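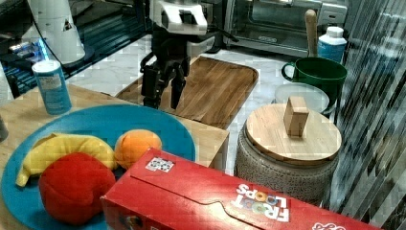
Wooden tray and blue plate, counter side.

Claddale Community Kitchen
Closing-up inspection, 24/11/2024
Sheet 5 of 16

Fire extinguisher on bracket, pin in place: OK. Tag legible, if you enjoy small print.

Fire blanket: OK. Still behind the aprons. Move the aprons.

Hot tap, water temperature: FAIL. Lukewarm after a full minute. Reported in March, when it was also lukewarm.

Rakus oven, door seal: PASS, barely. Closes if you lift and push. New users will not guess this, so a label is needed.

Extractor filter: FAIL. Greasy enough to fry with. Order from Benddale, part 998, and please not the 300 again. It doesn't fit any better than it did last time.

Knives in locked drawer: OK. Key was in the lock, though, so "locked" is generous.

Trays and plates, cracks or chips: OK. Wipe the raised rims of the wooden tray, crumbs collect there.

Floor by back door: dry. Mat curls at one corner and has now tripped two inspectors, both of them me. Tape it down.

Luo fridge, shelf thermometer: OK. One unlabeled tub at the back. I did not open it and I recommend the same policy to others.

First aid box: short of blue plasters, rich in safety pins.

Exit sign: lit.

Result: open with repairs. Tap and filter before the next booking.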